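The Valve Tray
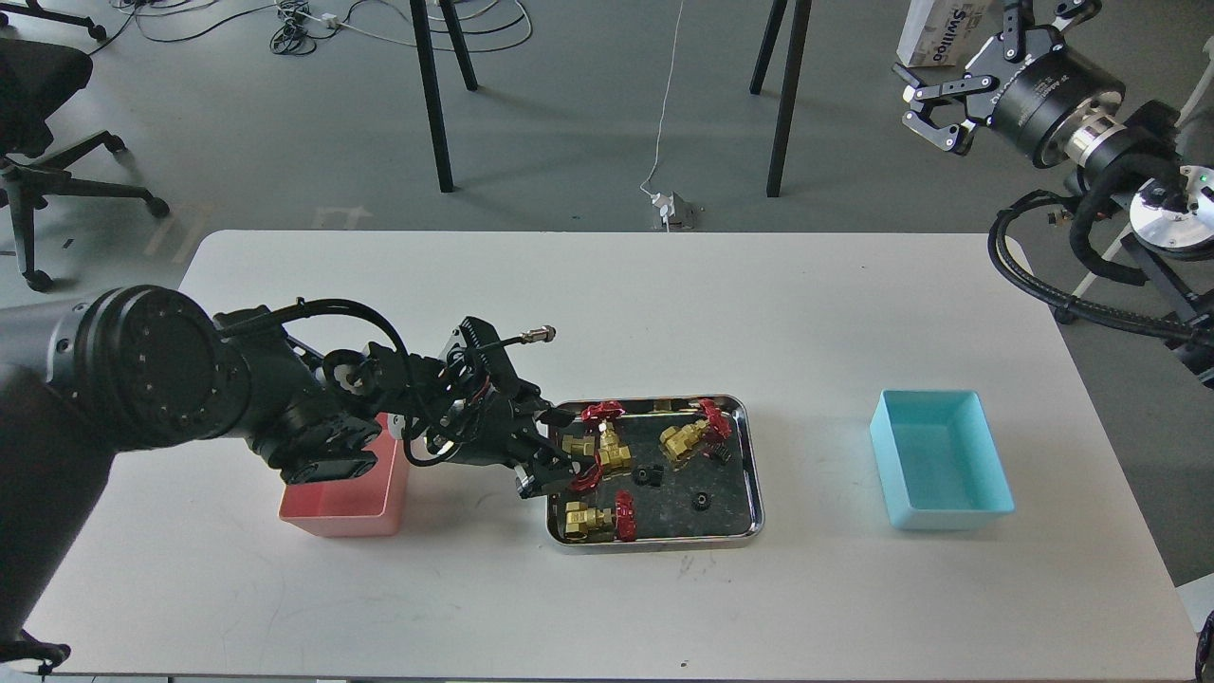 Four brass valves and some small black parts, awaiting a decision.

My aunt left me the shop on Leiva Street and a filing cabinet containing 128 invoices, 62 of them for washers. She left my cousin the lake house. We each said the other had done better, and one of us was lying.

The valves came in May from a firm called Hosura, which wanted them matched to their proper seals and sent back. I tipped everything into the metal tray, put the tray on the white table and made coffee. When I returned, the red handwheels were pointing in every direction, like guests at a party looking for the host.

I tried the round black piece with the hole in it. I tried the ring. The ridged one I set beside a valve and left there, hoping they would get to know each other.

At 2 in the afternoon Hosura called to ask how it was going.

"We're in the sorting phase," I said.

"How long is that?"

I looked at the small black block. I had no theory about the small black block.

"It varies," I said.

They offered 640 dollars if I finished by supper. My aunt would have done it before lunch with a cigarette going and the radio tuned to a ball game she didn't care about. I opened the cabinet, looking for a manual, and found a postcard of the lake house. On the back, in her handwriting, it said: The roof leaks. Don't tell your cousin.

I propped it against the coffee pot and picked up the ring again.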